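Labelling for small kitchens: an interview with Kauko Ahonen

Kauko Ahonen has spent 15 years checking food labels, first for a cannery in Guimarães and now for Barkeo, a consultancy that handles small producers of sauces, jams and pickles. His complaint about the trade is that labels are written last.

"The recipe is finished, the jar is bought, and then someone finds out the ingredient panel won't fit," he said. "By that stage they have already paid for the printing."

Last year his office reviewed 1,342 labels. The most common fault was ingredient order. Ingredients must be listed by weight at the time of mixing, and producers often list them by weight after cooking. In a reduced tomato sauce the difference can move water from first place to fourth.

Allergens were the next problem. Ahonen asks clients to keep a supplier specification for every bought-in component, including spice blends. "A blend is a recipe. Treat it like one."

His colleague Rostyslav Yatsenko runs the print side. He recommends a first run of no more than 400 labels, even though the unit price drops sharply at 2,000. One client, Fidach, changed vinegar supplier in August and had to discard most of a long run. Yatsenko also prefers a flat panel on squeeze bottles – type set across a tight curve loses legibility at the ends of each line.

Colour comes up less often than clients expect. "They want to talk about the shade of red," Yatsenko said. "I want to talk about the height of the letters."
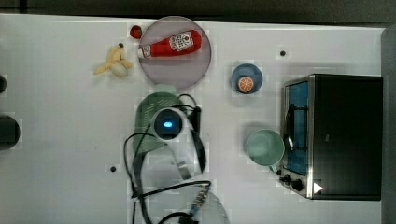

Red squeeze bottle with a white label; green perforated basket.

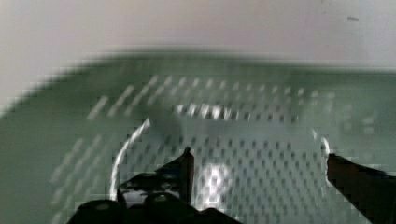 Date marking

Ahonen separates best-before from use-by at the first meeting. Most shelf-stable sauces need only the former, but the storage instruction after opening has to be tested too, and he asks to see the results before he signs off the artwork.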